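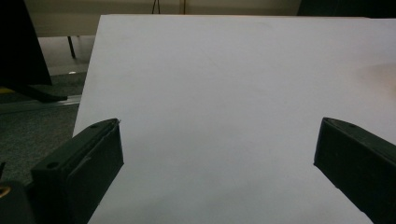

Speaker notes: Reading the small print of a parish archive
Session two, 14:00. Speaker: Štefánia Jireš, for the Otisgate Local Records Service

Slide 1. Welcome the audience and thank Norbert Vávra for the introduction. State that the session covers the cataloguing of the Otisgate parish papers, and that questions will be taken at the end.

Slide 2. The collection consists of 283 bundles. Most are rate books, vestry minutes and letters about the upkeep of the road to the mill. When the Service received them, 51 had no label of any kind. The remainder carried labels in at least one hand, and the earlier lists do not always agree with them.

Slide 3. Explain the numbering. Each bundle keeps its old number where there is one -- the new number is added after a stroke. Janka Bednárik proposed this arrangement and it was adopted in March. Readers who cite the old numbers in published work will still be able to find their sources.

Pause here. Allow the audience to read the sample entry.

Slide 4. Dating. Where a letter has no date, cataloguers are asked to give a range and to state the evidence for it. Watermarks, postal charges and the names of churchwardens have been the most useful. Handwriting alone is not accepted. Mention the Vrabec letters, which were placed a generation too early in the previous list.

Slide 5. Access. The reading room can produce up to 80 items in a day. Requests should reach Rostislav Halás by noon on the working day before the visit. Copies are supplied for private study. Permission to publish must be sought in writing.

Slide 6. Work still to be done. The maps have been listed but not described -- several are too fragile to unroll, and advice is being taken from the conservator, Vojtěch Čierny. The first 100 catalogue entries are open for comment, and corrections from family historians are welcome.

Close by giving the address of the enquiry desk. Copies of the handout are by the door.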